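Drakstead bench notebook, 16 Jan 2019

Long day, good day. The question on the whiteboard since July has been "could it do chores yet?" and I'm more inclined to say yes than I was at breakfast, with a pile of conditions attached (see further down).

Started with the pick-and-return routine. The chore we're standing in for is the dullest one in the shop: parts get left out on the bench, somebody has to put them back in the tray before the next job. I hate doing it, and everybody else does too, going by the state of the bench on Monday mornings. So it's a lovely thing to hand over to an arm if the arm will have it!

Ran the overnight batch log first. 346 attempts, 26 flagged. Most of the flagged ones are the same complaint: the gripper closes a hair early and nudges the block before it has hold of it. I put the close delay up and the nudging pretty much went away in the short run before lunch. Want to see it over a full batch before I believe it.

Calibration next. The Trerka routine wants the marker board lying flat and well clear of the frame, and it's fussy about glare. Pulled the shade down on the window side and the pose estimate settled straight away. Also found that the offsets file was still the old one from before we shifted the tray – my fault, fixed, old copy renamed so I don't load it again.

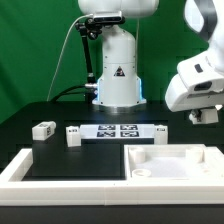 Rivadeneira read the log over my shoulder and said that tagged blocks are a cheat, that a kitchen drawer has no tags on anything, and could we please try it with forks. Fair enough. I'd still argue that the tags only stand in for the recognizing part, and that the reaching, gripping and letting go are the same work with or without them. But the forks point is a good one and I've written it on the board under "next".

Where I think we are, chore by chore:
Putting rigid parts back in a tray: close. Slow, but close.
Sorting screws by length: maybe, with better lighting and smaller fingers.
Wiping down a bench: we could fake it on a bare one. Move a mug into the way and I wouldn't watch.
Folding a shop towel: no. Tried to talk myself into it for a whole coffee and couldn't.

Speed is the sore spot. A person clears the bench while thinking about something else. I don't mind so much if it runs after we've gone home, though – a slow machine with all night to do it is fine by me.

To do:
– full batch with the new close delay, 2000 ms timeout on the grasp check
– ask Plandositz if the softer finger pads are in stock, need 2 sets
– forks (borrow from kitchen, put them back)
– tape down the loose sheet behind the bench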